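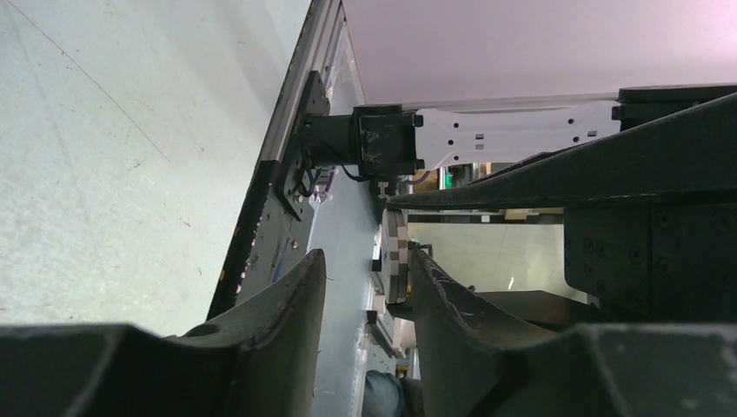

Does the lime putty mix need a longer soak before the second coat? Only on the Retholm brick, where the first coat lost its water too fast and crazed at the corners.

Notebook, January 30, 2025

Print this page | E-mail this page

Panels 1 to 4 re-wetted this morning and left under damp hessian. Suction on the Retholm panel is still high: a 100 ml pour was gone in 83 seconds. The Welldale panel took 188 seconds for the same pour, same funnel. Lodhi sand used throughout, sieved, no hair in the mix.
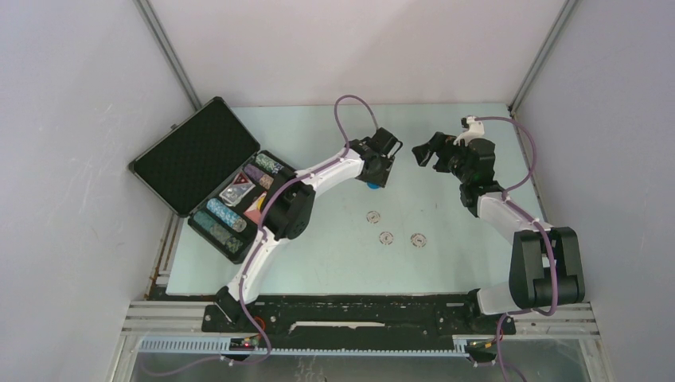

Ashok Mishra wrote back that the pour test flatters a dusty face and that he would brush down, mist twice and wait 15 minutes before trusting any figure. Fair point — the Retholm face was brushed once, dry. Will repeat both panels his way and keep the old readings in the table, marked as dry-brushed.

Tadow putty: the tub opened in August has stiffened but knocks up well with the paddle. No water added. Second tub still sealed.

Second coat at 8 mm, not before the repeat readings are in. Scratch the first coat deeper on panel 3 — the key is too shallow near the top edge. Hessian to be damped again last thing.

Last updated: after second wetting, panel 2 reading still to be entered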